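Open Day Review: The Hand-Held Gripper Demo at Landry

Posted Mar 8, 2018 by Dima Zein

I have a drawer at home full of gadgets that promised to fold things. A plastic flip board, a wire rack for sweaters, a travel folder that smells like a new shower curtain. So when the Landry workshop put a shirt folding session on its open day program, I signed up, and I went in with my arms crossed.

The tool under review is a hand-held gripper. You hold one in each fist and do the job with its two fingers in place of your own, and the recording of what you did is meant to teach a robot arm to do the same later on. There was no arm doing any folding in the session I attended. The program called it "robot laundry," and I think that was a stretch. What you get is people doing laundry with very expensive tongs.

The session ran 30 minutes and was led by Kamala Kandasamy, who knows her stuff and doesn't oversell it. She had a table by a black curtain, a pair of grippers and a green polo. I asked if I could bring my own shirt next time and she said yes, as long as it wasn't black.
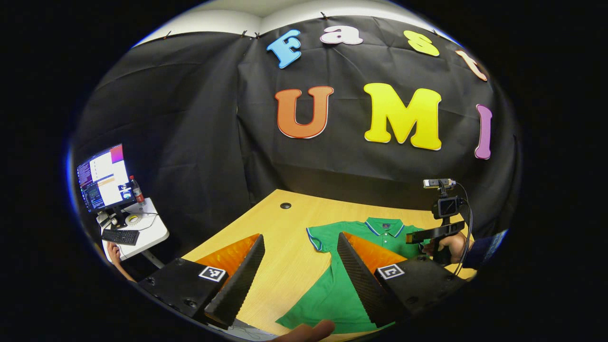 The polo laid out between the gripper's fingers, with "Fast UMI" in foam letters on the curtain.

First, what I liked. The fingers are better than they have any right to be. Each one has a ribbed orange pad on the inside, and on the pair I tried, the pads took hold of a single layer of knit without bunching up the layer under it. My flip board can't do that. The squeeze is easy to control too. I could let a cuff slide a little or clamp it hard, and I had the feel of it in a couple of minutes.

The square printed markers sit on top of the finger bases, where they're easy for a camera to spot. I kept wanting to rest a thumb there. Don't, or Kandasamy will move it for you.

Now the complaints. The thing is heavy at the top. You're carrying the electronics as well as the fingers, and by my second shirt my wrists had opinions. There are cables as well, and they follow you around. Anyone who has ironed with a short cord knows the feeling. A woman in my group gave up halfway and finished the job by hand, and her fold was neater than mine.

Sleeves are where it gets slow. With bare hands you flick a sleeve over and your fingers sort out the twist before you've thought about it. With the grippers you pinch the cuff, pull, see that it has rolled into a rope, let go, and pinch again. 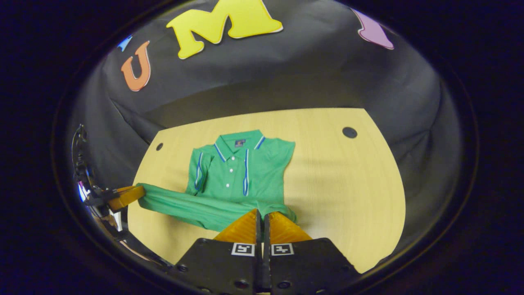 My best fold took 80 seconds. I can do a polo in under ten at home, badly, while watching TV. Kandasamy's answer was that speed at this stage doesn't matter much and a clean, steady motion does. Fair enough, but then I'd like to know how many clean, steady motions it takes. She said her group's target for one kind of shirt was 200 folds. For one kind of shirt! My closet has hoodies in it, and a thing with a drawstring I don't understand myself.

I also asked what happens when the shirt starts out in a heap, the way shirts come out of my dryer. Every round I saw started with the polo flat and the collar pointing away from us. Kandasamy said heaps were on the list for December. I've written that down.

As an open day, the rest was mixed. The Vodwood stand next door had a packing demo that was down for repairs the whole time I was there, and the Jorkine talk on warehouse sorting was mostly slides. Groups at the folding table were kept small, so everyone got a real turn, and that's more than I can say for most of these events. Coffee was 2 dollars and weak.

Would I tell you to go? If you want to see a robot put your laundry away, no, save the bus fare. If you're curious about how the teaching part is done, the folding table is worth the half hour, and you can ask blunt questions and get straight replies. Wear short sleeves — mine kept catching on the cable — and get your name down early.

Three stars out of five for the session. Four for the finger pads by themselves, and if Grornura or anybody else wants to put them on a pair of kitchen tongs, I'll buy those today.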